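Home > Kids Find Out > How Stuff Works At Home

4 min read

Search the site... Go

What is a power strip, and why so many holes?

Got more things to plug in than places to plug them? Lamp, charger, radio, fan. One socket in the wall. That's when the power strip comes out of the drawer.

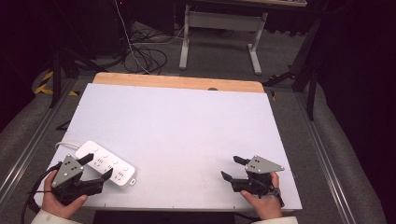 Marjan Farahani wrote in to say that in her house it's called a multi-plug, at her gran's it's an extension lead, and at school it's just "the block", so which one is right? All of them, Marjan! People use different names. We'll say power strip. You get three sockets on the white one on the board, and there's a cord coming out of one end.

So what does it do?

Shares. Electricity comes out of the wall, along the cord and into the strip. Inside there are long pieces of metal, running past all the sockets. Metal lets electricity move through it easily. Plug something in and its pins touch the metal. Now the electricity can get to your lamp.

Think of a garden hose with a few taps on it. One hose in, lots of taps out. Not exactly the same (please don't put water anywhere near a power strip!) but it helps.

Why is the outside plastic?

Electricity can't get through plastic very easily. Things like that are called insulators. Rubber is one too. The cord has got metal wires in the middle and a bendy coat on the outside, so the metal stays covered up. If the coat is split or you can see wires, don't touch. Tell a grown up straight away.

Why are the holes diffrent shapes?

Because plugs are. In Britain a plug has three chunky pins. Other countries have two round ones, or two flat ones, or slanty ones. Lots of countries picked their own shape years and years ago and stuck with it. Go on holiday and you might need an adaptor – a little block that lets your plug fit their socket.

Can I plug in everything I own?

No! A strip can only carry so much. Phone charger, tiny bit of electricity. Lamp, not much. Kettle or heater, LOADS. Things that get hot are nearly always the greedy ones. Too much going through one strip and the metal inside warms up, then the plastic, and that can start a fire.

Look for a number with a W after it. W is for watts, wich is how we measure how fast something uses electricity. Our games console says 160 W. The grown ups can add up the numbers and check them against the one printed on the strip.

And never plug one strip into another strip. Even if it reaches further. Even if it's only for Monday.

Quick safety bits

– Ask a grown up before plugging in or unplugging
– Dry hands, always
– Hold the plug, don't yank the cord
– Only plugs go in the holes. No pencils, no fingers, no hairclips
– Keep it out from under rugs and cushions, it needs air
– Drinks somewhere else

Try this at home

Walk round with a grown up and a notebook. Just looking, no touching. How many sockets in each room? Afshin Vahidi did his whole flat and the kitchen won with 5. Which room wins in yours? Draw a map and put a star on the winner.

New words: socket, insulator, watt, adaptor

Filed under: electricity, around the house, ages 7 to 10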